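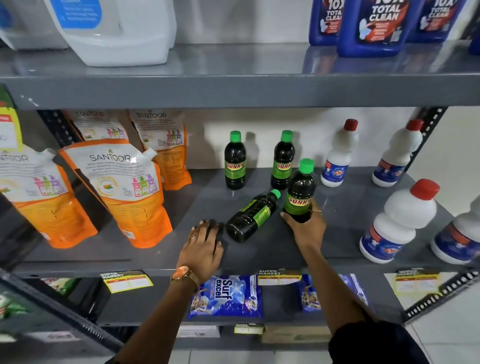
Notebook, November, striking rig

Started 8:40 a.m. Bag room at 70 degrees, heater off after the first hour.

Carrying on with the heavy bag sensor work for the Skondby gym. The question from last time was whether the new load cell at the ceiling mount gives the same answer for a left hook as for a straight right, or whether it is reading swing and calling it force. The coaches want one number per punch that they can put on the wall during fight camp. I still don't think one number is a good idea, but that is what was agreed.

Bag is the 117 lb one, leather, refilled last month. The filling has settled again. There is a hard ring at knee height and a soft patch where most of the hooks land. Turned the bag a quarter turn and marked the new front with tape. If anybody turns it back, please write it down in here.

Sampling at 200 per second to begin with, same as the Ostrowski box was set when it came to us. Went through the wiring before powering up. Connector on channel two was half out. Pushed it home and put a cable tie on it. That may explain the dropouts in the October files, so treat channel two from October as suspect until somebody goes through them.

Zero check

Let the bag hang still for five minutes and logged the output. Drift was small and steady for the first three minutes and then flat. I've been zeroing right after power-up, which is too early. From now on wait the full five.

Hung and removed the calibration plates twice. Both runs agree with each other and with the sheet inside the lid of the box. No change to the scale factor.

Straight punches

Two amateurs from the evening class, one featherweight and one light heavyweight, both orthodox. Each threw jabs and crosses in sets, with the bag brought to rest between punches. The crosses look clean: sharp rise, one peak, then the slow swing of the bag underneath. The swing is easy to take out.

The jabs are harder. The featherweight's jab barely lifts above the threshold I set and the software missed a good part of the first set. Lowered the threshold and had him repeat. Then it caught every jab but also triggered on his glove brushing the bag on the way back. Settled on a value between the two, saved in the settings file as "jab mid." It is a compromise and will need another look when we have a flyweight in.

Peak values for the light heavyweight's cross went down over the last set. His shoulder was tired and he said so. I left those rows in the file and marked them with a T.

Hooks and body shots

Here the ceiling cell does badly. A hook sends the bag sideways and twists it, and the cell reads the chain load, so a hook that made the whole frame rattle came out lower than a plain jab. Repeated with the swivel locked. Better, still too low. The accelerometer in the middle of the bag does see the hooks properly. I think we have to use both and combine them, which means the strap position matters and has to be the same every session. Measured from the top seam and wrote it on the strap in marker.

Body shots hit the hard ring and the peaks are tall and very narrow. At 200 per second I am getting two or three points across the peak, which isn't enough to trust the height. Need to go up. The Bedeo logger can do it but the files get large and the laptop struggles with the live display. Turned the display off and ran one set at the faster rate. Peaks now have a proper shape. Will use the fast rate for body work and keep the display off until the laptop is replaced.
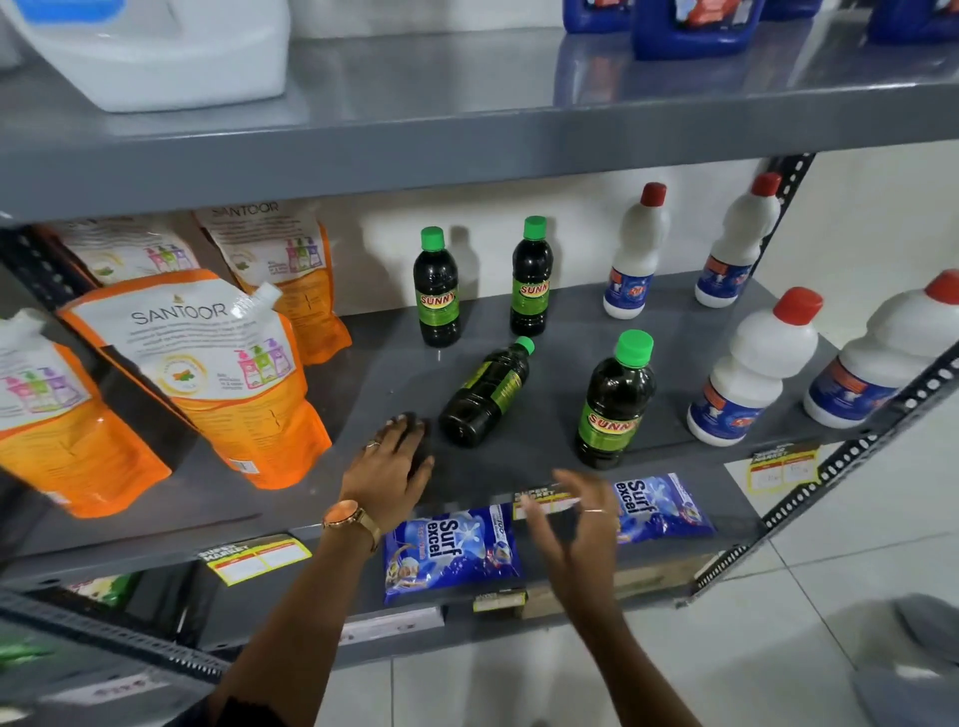
Counting

The total count in the database is 3,697 punches after today's sets were added, with the missed jabs from the first set left out. I checked the last batch by hand against the round sheets. They matched except for one round where the sheet had a combination written down twice. Corrected the sheet in pencil and initialed it.

Combinations are still a problem. When two punches come close together the software takes the pair as one long punch and reports the higher peak. The one-two is usually split correctly. The hook after the cross is not, partly for the reason above and partly because the bag is already moving away when the hook lands. I tried a shorter dead time. It split more of the pairs but also split some single crosses in two where the glove slid. Put it back to the old value for now. A better way might be to look at the direction of the accelerometer signal and start a new punch when it changes side. Haven't written that yet.

Mount

The beam clamp is fine. The upper shackle has a bright wear line on the inside where the chain link sits. Not deep, but it wasn't there in the summer. Ordered a replacement from Woltitholm, the rated one with the locking pin. Until it arrives, no kicks on this bag. Kickboxing class has been told to use the two bags by the window.

Also the mat under the bag has started to curl at one corner. Taped down. The tape won't last past a few sessions with people pivoting on it.

To do

Fit the new shackle, then redo the zero check with the five-minute wait.

Go through the October files for channel two.

Write the side-change test for combinations and run it on the stored sets before asking anyone to punch again.

Get a southpaw in. Everything so far is orthodox and the strap sits slightly to one side, so I expect the left and right hooks to read differently for that reason alone.

Ask the coaches whether the wall display can show hooks and straights in separate columns. If they say yes, most of the scaling argument goes away.

Packed up at 4:15 p.m. Logger is on the charger, settings file copied to the shared drive, straps hung on the hook behind the ring.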